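I used to scrub the burnt bits off my stovetop every Sunday-best style and hate every minute of it. Now I lay a hot damp dish towel over the mess, go fold some laundry, and come back in about 20 minutes. Most of it wipes right up!

For the stubborn rings I mix 2 spoons of baking soda with a little dish soap – just enough to make a paste – and rub it in with an old sock.
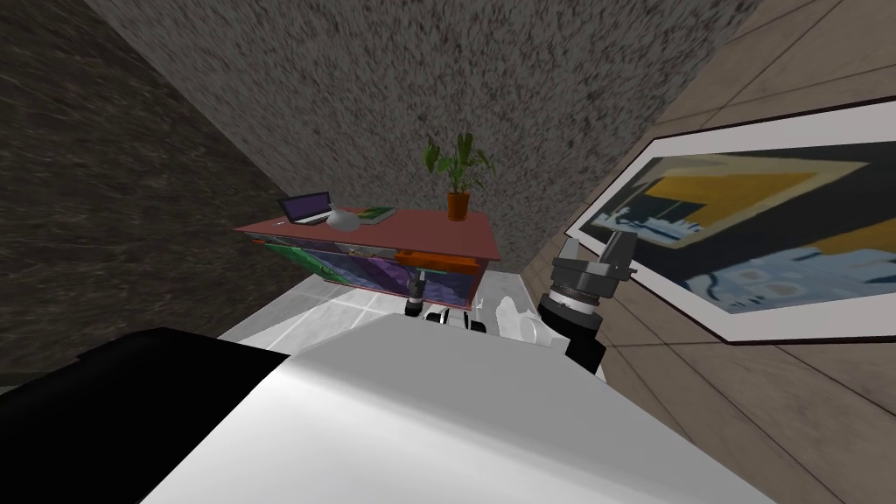
Rinse the sock and do the knobs while you're there (mine pull straight off, check yours first). I tried the Zivard scraper too and it's fine on glass, but I keep going back to the paste. Dry everything with a clean towel or you'll get streaks.

Recent tips
Getting candle wax out of a tablecloth
My January pantry clean-out
Storing onions so they last
Quick fix for a squeaky drawer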